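Setting a bed bay: notes for the floor staff session
By Shabnam Mirani
January
Last updated 4:40 p.m.
8 comments | 2 shares

Opening. Keep it short. They have been on the floor since the doors opened and they want to sit down. Say what the session covers: dressing a display bed, keeping it dressed, and the space between one bed and the next. Pricing and delivery are Faisal's part, after the break.

Put both pictures up together and leave them up through section three.

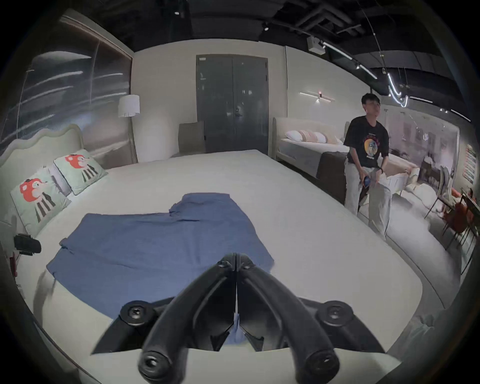
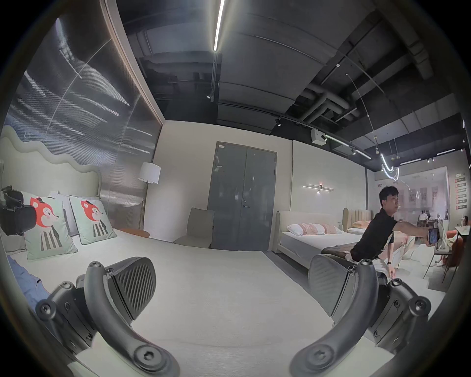
Bay with the wavy green headboard, two views.

1. The headboard

Start at the headboard. A customer walking up the aisle sees it before the mattress. The scalloped top edge is the selling feature of this model (Triltunholm line, the tall version), so nothing goes above that line. Pillows stay below the lowest dip of the wave. If a pillow covers the wave, take it down or lean it further back.

Color. Pale green against a gray streaked panel. The panel is busy, so the bed has to be plain. This is the reason for the white surface. Do not add a patterned cover in this bay. Jafri covers go in the bays with bare walls.

Upholstered headboards pick up hand marks along the top edge. Brush downward with the soft brush. No spray on the floor during opening hours.

2. Pillows

Two mint pillows with the cartoon print, one nearer the aisle and one behind. Stand them on edge, lean them against the headboard, print facing out. A plain white one goes between them and stays mostly hidden. Its job is to hold the other two apart.

Pause for the question about whether the cartoon pillows should be there at all. It came up last time. Answer: yes. Families shop this bay, and a child who recognizes a pillow stops walking. The pillows are display stock and are not included in the bed price. Say so if asked, and say it early.

Compare with the second bed in the first picture. Cream headboard, striped pillows in white and peach, set in a line. That is the other accepted arrangement. Straight headboard, straight line of pillows. Wavy headboard, looser grouping. Do not mix the two.

3. The blue cloth

In the first picture it is across the middle of the bed. In the second there is blue fabric over the edge at the near corner. Ask the room which position they would leave for a customer. Wait for answers. Expect a split.

Working rule from the Stundbridge store, adopted here: a cloth on a display bed is either folded square at the foot or it is off the bed. Spread across the middle, it hides the mattress. Over the edge, it hides the side panel and gets caught by passing coats.

Folding method, demonstrate on the table:
Lay it flat. Pull out the wrinkles from the center toward the edges.
Pick up by two corners – never by a pinch in the middle, which sets a crease.
Fold in half, then in half again. Smooth with the forearm.
Place with the folded edge toward the aisle.

Point to the wrinkles along the upper edge and the folded corner in the first picture. Both come out in the pulling step. If they do not, the cloth goes to the back for the steamer. Allow some 60 seconds per cloth once you have the hang of it.

4. Lamp, chair, bench

Floor lamp with the white drum shade stands behind the bed, by the panel. Check that the shade is level and that its seam faces the wall. Cord behind the pole.

Gray chair with the tall back stays near the double door. It must not creep in front of the door. Customers sit in it and shift it, so look at it every time you pass. There is no floor mark under it yet. Tranbridge have been asked for the clear tape dots.

The dark bench belongs at the foot of the cream bed. Bags and coats end up on it. Remove them politely, or offer the hooks at the desk.

Wall light on the cream wall: wipe with a dry cloth only.

5. Carpet and walkway

Pale gray carpet shows everything. Vacuum toward the door so the lines run one way. Keep the open floor open – no loose stools, no sample books, no catalog stands. The temptation is to fill it. A customer needs to step back far enough to see the whole headboard.

Budget note if anyone asks: 2,000 for carpet cleaning this year, already committed. There is no second amount.

6. Practice

Pairs. One person strips the pillows and cloth, the other resets. Swap. Shabnam checks pillow height and the fold, nothing else this time.

Hand over to Faisal Jadoon for pricing. Remind them to bring the printed tag sheet.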